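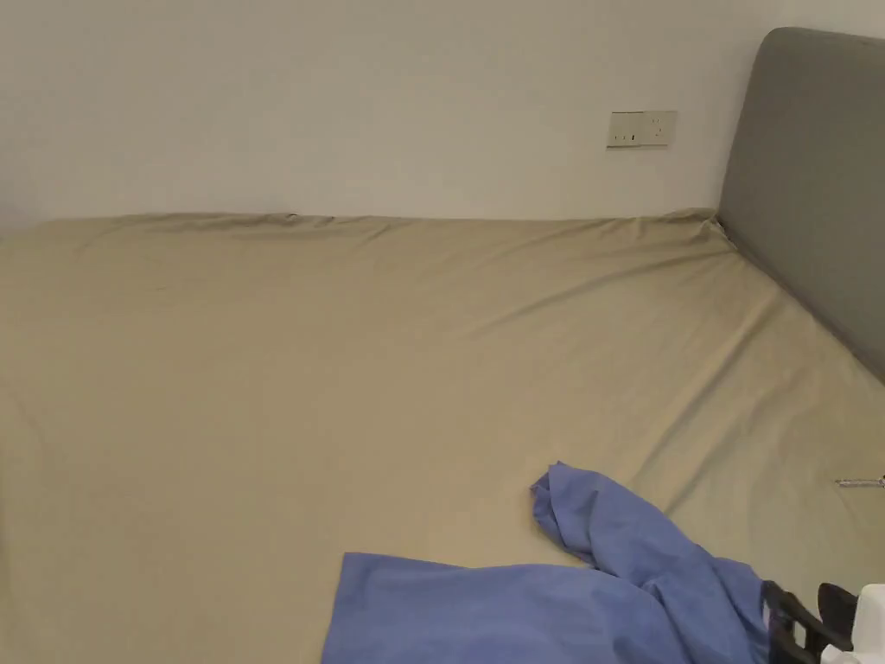
A fitted sheet on a large bed, with the usual creases across the middle.

How to wash and dry cotton sheets without a dryer
Posted 2018-02-04

Most sheets wear out in the wash long before they wear out on the bed. Too much detergent, an overloaded drum and a fitted sheet that balls itself around everything else will do more damage than years of sleeping. The method below is for plain cotton and cotton-poly bedding. Linen and silk need gentler handling and are not covered.

What you need

A washing machine
Liquid detergent
White vinegar (optional)
A clothesline or a folding airer
Pegs

Step 1: Strip and sort

Take everything off the bed and shake it out over the balcony or the back step. Keep whites together and wash dark colours separately for the first few washes. Leave towels out of the load. They shed lint, and they are heavy enough when wet to throw the drum off balance.

Turn pillowcases inside out and check the corners. Do up the buttons or press studs on doona covers so that smaller items don't end up inside.

Step 2: Treat the marks

Body oil and sunscreen leave a yellow tinge at the pillow end. Rub a little liquid detergent into the area and leave it while you get the rest of the load ready. Blood should be rinsed in cold water only. Hot water will set it.

If you use a soaker, dissolve it fully in the tub before the sheets go in. Undissolved powder can leave pale spots on coloured cotton.

Step 3: Load the machine

Put the sheets in loosely, one at a time, and don't wind them around the agitator if you have a top loader. The drum should be no more than two-thirds full. In our Fulten front loader that means one queen set per wash. We used to squeeze in two and the second set always came out with dry patches.

Use less detergent than the cap suggests if your water is soft. Anything left in the fabric makes it stiff and dulls the colour.

Step 4: Choose a cycle

Warm is fine for ordinary weekly washing. Go hotter if someone in the house has been sick or has a dust mite allergy, provided the care label allows it. Pick a medium spin. A fast spin gets more water out but presses creases in that are hard to shift later.

A splash of vinegar in the softener drawer helps with stiffness. Skip fabric softener, which coats the fibres and makes cotton less absorbent. Never mix vinegar with bleach.

Step 5: Hang them out

Get the sheets out as soon as the cycle ends. Give each one a hard snap by the corners, then fold it over the line hem to hem and peg it along the hems. Smooth the edges down with your hands. For fitted sheets, peg by the elastic at 2 corners on each side and let the middle hang like a hammock so the air gets through.

Coloured sheets should go in the shade or be hung inside out. Whites can take full sun, but bring them in when they are dry. In a flat, use an airer near an open window and turn the sheets halfway through. Ours is the Brividberg with 6 rails, and a queen flat sheet fits if it is folded in half lengthwise.

Step 6: Fold or put straight back on

Check the seams and the elastic before you put anything away, as they hold damp longest. A fitted sheet that goes straight back on the bed doesn't need ironing. Do the far corners first, then the near ones, and pull the sides down firmly. Small wrinkles will mostly drop out overnight.

Store spare sets inside one of their own pillowcases on an airy shelf. Plastic tubs trap moisture and the folds go yellow.

How often

Once a week in summer, once a fortnight in the cooler months. Mattress protectors can go longer. We do ours at the change of season, and the heavy blankets get their wash in October when the drying weather comes back.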